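Wallmont wants your two cents on drug reminder emails, and the clock is ticking

If you've ever signed up for a "support program" when you started a new prescription, you know the emails I mean. There's a cheery one the day you enrol, then a nudge about refills, then one that says it's about "living well" and somehow mentions the brand name in every second sentence. I've been grumbling about these for years (regular readers will be nodding wearily), so I was pretty chuffed this morning to see that Wallmont, the industry code body that a lot of the mid-sized drug companies have signed on to, has finally put out a discussion paper on them.

The paper runs to 73 pages, and I read the lot over two coffees so you don't have to. Most of it is definitions. The meat starts in chapter 4, where Wallmont asks whether a message sent to a patient who's already taking a medicine should be treated as advertising, as patient education, or as some third thing with its own rules. At the moment the code doesn't say. It was written with brochures and waiting-room posters in mind, and email gets a single paragraph near the back, lumped in with fax. Fax!

The numbers come from a review Wallmont commissioned from Kirui, a research shop I've run into at a few conferences. Kirui collected 3722 messages from support programs, both emails and texts, and had reviewers sort them by purpose. I would have loved a full breakdown by medicine type, but the companies asked for that to be left out and Wallmont agreed, so we're stuck with the summary tables. They also ran a small survey of 200 patients, asking who they thought had sent the message: the manufacturer, the pharmacy or their own doctor. The answers were all over the shop. Plenty of people picked the pharmacy for messages that came straight from the company's marketing contractor.

That's the bit that bothers me. I don't mind a company reminding me to take my tablets. I do mind if I think my pharmacist is the one doing the reminding, because I'd read it differently and I reckon most people would. Wallmont floats a fix, which is a plain sender line at the top of every message in the same size type as everything else. Seems like a no-brainer, and I'm curious to see who objects.

Well, I already know one. Pirkov, who run the back end for a good chunk of these programs, put up a statement before lunch saying a mandatory sender line would hurt open rates and so hurt adherence. Maybe! They didn't attach any data, and I've emailed to ask if they'll share some. I'll update this post if I hear back. Trenberg, who do much the same job for the smaller companies, say they already put the sender up top and haven't seen a drop, though they didn't attach any data either, so call that one a draw.
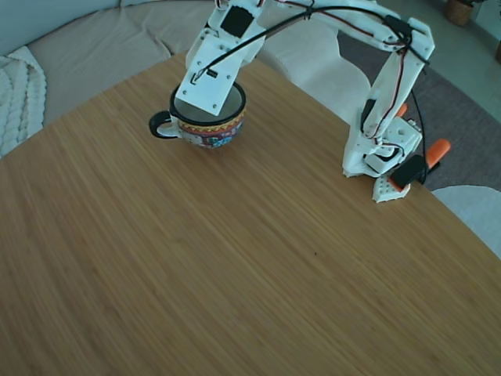
Robotic arm and coffee mug on a tabletop.

A couple of things I was hoping for didn't make it in. There's nothing on messages inside apps, and that's where a lot of this stuff is heading. There's nothing on what happens to your details once you stop the medicine, either. I quit one program two years ago and I'm still getting their winter newsletter, unsubscribe link and all. And social media gets one footnote, pointing to a separate piece of work that doesn't have a start date.

Comments are open until the end of June, and you don't have to be in the industry to send one. The form on Wallmont's site asks for an organisation name but it'll let you leave it blank (I tried it). If you're a patient or you look after one, I'd really encourage you to have a go at questions on sender identity and opting out, which are written in fairly normal English. The ones on record keeping you can skip with a clear conscience.

I'm putting in my own comments and will post a copy once they're done. If you've got a reminder email that made you do a double take, forward it my way with your personal details taken out, and tell me who you thought it was from before you got to the fine print.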